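Chapter 6
Setting Agents in Cold Desserts

6.1 Introduction

A cold dessert that is to be turned out, sliced or carried to a table must hold its shape without becoming tough. The means by which this is done are few, and most of them have been in use in kitchens for a very long time. Gelatine, agar, pectin, starch and egg are the setting agents met most often in the trade, and the first two are the main concern of this chapter. Pectin is treated with preserves in Chapter 3, and starch and egg custards are dealt with at greater length in the chapter that follows.

Students sometimes regard the setting agent as a minor ingredient, as it is used in small amounts and has little taste of its own. In practice it decides a good deal about the finished dish. Two creams made from the same milk, sugar and vanilla will eat quite differently if one is set with gelatine and the other with agar. The first softens on the tongue and releases its flavour slowly, while the second breaks cleanly and must be chewed. The choice should therefore be made when the recipe is being planned, and changing it late in the work usually means that the sugar and the acid have to be looked at again as well.

By the end of the chapter the student should be able to prepare leaf and powdered gelatine for use, dissolve agar fully, judge the firmness required for a given dish, and recognise the common faults in a set dessert together with their likely causes.

6.2 The nature of a gel

A gel is mostly liquid. In a fruit jelly made at the ordinary strength, water accounts for by far the greater part of the weight, and the setting agent forms a fine network through it which prevents it from flowing. When gelatine is warmed in liquid its long strands separate and move freely. As the mixture cools they begin to join again at certain points, and the liquid is held in the spaces between them.

This joining takes time. A jelly that seems firm after three hours in the refrigerator will be noticeably firmer the next morning, and a recipe tested on the day it was made may prove too stiff when it is served from stock. Vija Kivi, whose notes on banquet work at the Jovetley hotel school are drawn on in several places in this book, advised her students to taste every set cream twice, once on the evening of making and once before the following day's lunch service, and to write both results on the same card.
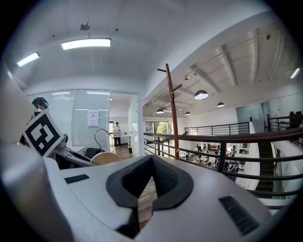 Fig. 6.1 White housing with V-shaped black opening and ribbed vent; square marker beyond.

The firmness of a gel depends on the amount of the agent used, on its grade, and on what else is in the mixture. Sugar in moderate amounts gives a slightly stronger set with gelatine. Acid weakens it, and for this reason a lemon jelly generally needs more leaf than a pear jelly of the same size. Alcohol may be added in small quantities without harm, but a mixture heavy with spirit will set poorly or turn cloudy.

6.3 Fruits that prevent setting

Raw pineapple, kiwi fruit, papaya, fig and fresh ginger contain enzymes that break down protein. Gelatine is a protein, and a jelly made with the raw juice of any of these will remain liquid however long it is chilled. Heating destroys the enzymes, so the juice should be brought to the boil and allowed to cool before the gelatine is added. Tinned pineapple has already been heated and may be used as it is. Agar is taken from seaweed and contains no gelatine, and these enzymes do not affect it in the same way.

6.4 Terms used in this chapter

Bloom: the soaking of gelatine in cold liquid before it is melted. The word is also used for the measure of gelatine strength, and the meaning must be taken from the context.

Weeping: the escape of liquid from a gel on standing — common in agar jellies and in any set dessert that has been frozen and thawed.

Setting point: the temperature at which a cooling mixture begins to hold its shape.

Before you begin

The practical work requires a thermometer, a set of scales reading to one gram or finer, and six small moulds of equal size. Moulds should be rinsed with cold water and left unwiped. Students who do not eat gelatine for reasons of faith or diet should speak to the instructor beforehand, and may carry out the whole of Exercise 6A with agar, using the separate table of quantities prepared by Dace Mockus at the end of the chapter.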